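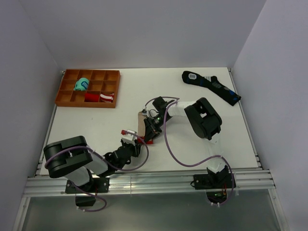
Salow Socks

Salow Socks is a set of teleoperated demonstrations for two-arm sock sorting. An operator drives both arms to fold or roll socks on the table and place them in the compartments of a divided wooden tray. Maintained by Riaan Hlongwane and Yolandi Motaung.

Contents
Each episode holds joint positions, gripper commands, video from the fixed camera and a short text label. There are more than 40 sock pairs across the set. Episodes run up to 3 minutes.

Collection
Operators were Anum Jafri and Siyabonga Zulu. Each trained on 20 practice episodes, which are not included. Tray position and starting layout change between sessions – see layout.csv.

Splits
train, val and test. Sock pairs in test do not appear in train.

Known issues
Long socks are underrepresented. The arms often hide part of the sock from the fixed camera. Joint logs from the February sessions lag the video by 2 frames; run fix_offset.py before training.

Contact
Open an issue, or write to Riaan for the raw logs – they are too large to host with the rest.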